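Pevness road survey trial: progress report for the second funding period
Prepared by the site operations lead, Korklow depot

Hello again, and thank you for the extra month. We needed it, mostly for the tyres (more on those further down), and I think you'll be pleased with where we've got to.

The short version is that the Pevness unit now does the routine inspection run on the Korklow access roads by itself, with one of our inspectors following the feed from the depot. When I wrote last time we still had somebody walking behind it with a radio and a stop button, in full sun, which rather defeated the object! We dropped the walker in March after the safety people at Barbu had been through our stopping tests and signed them off. The stop button has moved to the desk, and there's a second one in the follow vehicle for any stretch with a junction in it.

The crew is still 4 inspectors, same as at the start. I know the board was worried about that line in the budget, and so were they, so I'll be plain: no one has lost hours. What has changed is how the hours are spent. Before the trial an inspector drove out at first light, walked the section with a clipboard and a measuring wheel, and typed the whole lot up after lunch. Now two of them take turns at the desk marking up defects while the unit drives, and the other two go out with a list and look at the places that have been marked. They swap over at midday. The two who used to come home with bad knees are very much in favour. One of the others misses the walking and has told me so several times, so he gets more of the field checks, and that seems to suit everybody.

The stretch we use most is the long open one, with a pale edge line of sorts down the right, dry grass beyond it and hardly any centre marking to go by.

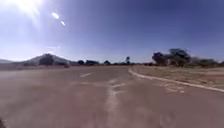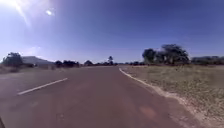

Glare has been our biggest headache, I'll admit. With the sun low and in front, the desk inspectors were getting sore eyes and flagging shadows, and the software was asking for help far too often. We tried a hood (hopeless, it rattled itself loose on the second run) and then simply moved the start time, so we now go out at 10 and finish before the afternoon traffic. It cost us nothing and I wish we'd thought of it in January. The desk staff also asked for a bigger screen and a break every hour. They've had both.

Faded markings are the other thing. The unit holds its line well enough where the paint is good, and gets nervous where it isn't. It slows right down and waits for the desk to say go. The inspectors found this maddening to begin with, but they've come round to it, partly because a slow patch usually means a repaint is due, and they now log those as they go. The repaint list we sent to the roads office last month came almost entirely from those pauses, which wasn't in the plan at all.

On money, we have 500 left from the equipment line and would like your permission to move it to training. The grant was split into 1,000 for equipment and 1,000 for training, and the training half has gone. It went on the Gronance course, where all the inspectors learned to use the marking-up software, and two want to go back for the second part. It would mean they could change the defect categories themselves, instead of sending me an email and waiting for me to send one to the supplier. I'm a bottleneck there and I'd love not to be.

The tyres, then. The first set wore out far sooner than the supplier said they would, and the replacements sat in a warehouse for three weeks. We've changed to a harder compound and now keep a spare set on the shelf at Korklow. There's also a loose connector on the charging lead that we've taped up for now, and a proper one is on order.

Next period we want to try the unit on the road past the quarry turning, which has lorries on it, so the follow vehicle will be out every time until Barbu is happy. I'd also like to get the inspectors' own notes into the next report, in their words. Two have already said yes, and the other two want to know how long it has to be. If you can let me know about the 500 before the course booking closes, I'll get the forms over to you the same afternoon.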